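Finding out why your cart robot stops dead in the aisle

I run three small shelf-picking carts in a parts store, and for most of May I had one that would roll along happily, get partway down an aisle, and then just quit. Protective stop, red light, angry beeping, and me walking over with the tablet to clear it. If yours does the same thing, what follows is how I tracked ours down. It took me far too long, so maybe it'll save you an afternoon or two!

My carts are Boltwood base units with a Timudis depth camera on the front and a safety scanner down low. Yours may be laid out differently, but most of the steps carry over.

Before you start

Put the cart in maintenance mode and keep the emergency stop within arm's reach. Tell whoever else works in there what you're up to. And please don't mute the safety scanner to "see if that's it." I know it's tempting. I've seen a cart go into an upright with the scanner muted, and it bent the upright and not much of the cart.

Step 1. Pull the fault log

Don't trust the message on the tablet. Ours said "path blocked," and I spent two days looking for things in the path (I swept that floor so many times). Connect to the cart, export the full log, and look for the code logged right before the stop. Ours was 137, and when I finally looked it up in the manual it meant the depth camera had lost too many valid points. So the cart didn't see an obstacle at all. It saw a hole where the floor should be, and it treats a hole as a drop-off. Fair enough, really. I'd want it to stop for a drop-off too.

If your code points at the scanner and not the camera, skip down to Step 5.

Step 2. Write down where and when

I made a grid of the aisle on paper and marked every stop for a week. Rhiannon Gough on the early shift did the same on her own sheet, so we weren't copying each other's hunches. When we laid them side by side, all the marks bunched up on one stretch of floor. Hers had hardly any before ten in the morning and mine had loads after lunch. That pretty much told us it was light.

Step 3. Look at the depth view, live

Park the cart just short of the bad stretch, open the depth stream and leave it running while you switch the lights on and off or pull a blind. Invalid points show up black on ours. With the far lights off we had a few black specks. With everything on, there was a black blob as wide as the aisle. Save both clips, because support will ask for them (mine did, twice).

Step 4. Change one thing at a time

I tried these in order, with 20 runs down the aisle for each:

Clean the camera window with a dry lens cloth. No change for us, but it's free.

Lower the exposure limit. It went from eleven stops to six.

Tilt the camera down 10 degrees. Two stops.

Put a diffuser on the far light. No stops.

I ended up keeping the last three. Iulian Vasiliu, who looks after the same carts over at Ifans, warned me that tilting the camera shortens how far ahead it sees, so drop your top speed to match. Mine is capped lower in that aisle now and I can't say anyone's complained.

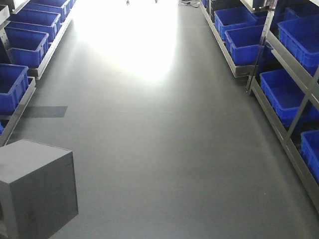 Can a shiny patch of floor really stop a cart that has a laser scanner as well?
It can, when the cart is set up so that either sensor is allowed to trigger a stop. The scanner may be perfectly happy while the camera reports missing floor, and the more cautious of the two wins. Leave it set up that way and fix what the camera is getting.

Step 5. Check the scanner anyway

Loose cables and anything poking out past the bottom rail can clip the edge of the scanner's field. Get down at scanner height and look along the aisle from there, since it's a very different view from standing up. Tie cables back to the rack, push the bins fully onto the shelves, and move anything parked along the side. Then set a test object in front of the cart at walking pace and check that it still stops where it should. Do this after every settings change, even the tiny ones.

Step 6. Run it for real

I gave ours 200 runs with normal loads before I signed it off, spread over mornings and afternoons. There was one stop in the lot, and that was a piece of shrink wrap, so I was happy with it!

Save your settings file with the date in the name. Mine got wiped by a Purnier firmware update in June and I had to do the exposure limit all over again from my paper notes.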